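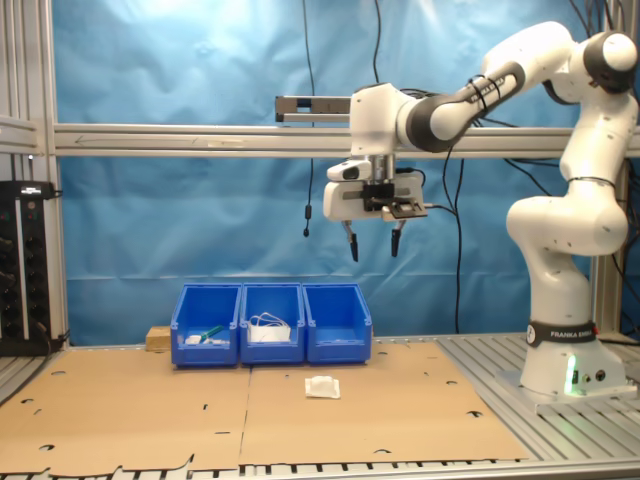 Pluvus Adds Baking Steel and Cookie Class Dates

Saturday, December 28, 2024 - Pluvus, the bakeware company founded by Abdelkrim Ashour, will start selling a flat baking steel for home ovens in January. The Brosta is made for flatbreads, pizza and free-form loaves and costs $149.

The Brosta weighs 30 pounds and fits most full-size ovens. It comes seasoned with flaxseed oil and can be used on the day it arrives. Pluvus suggests heating it for an hour at 400 degrees before the first loaf goes in.

"People kept writing to us that the tops of their loaves were brown and the bottoms were pale," Ashour said. "A thin sheet pan loses its heat when the dough lands on it. This one holds on to it."

Each steel ships with a printed booklet of 69 recipes, most of them breads. There is a short section on shortbread and crackers - these bake at a lower heat and need parchment under them. The booklet gives all flour and water by weight, with cup measures in a table at the back.

Pluvus will also hold evening baking classes at the Estia kitchen store through June. Classes cover rye bread, pita and slice-and-bake cookies. Aprons and ingredients are included. Students should bring a container with a lid to take dough home.

Orders for the Brosta open on the Pluvus website on the first business day of January. Class sign-up is at the Estia front counter.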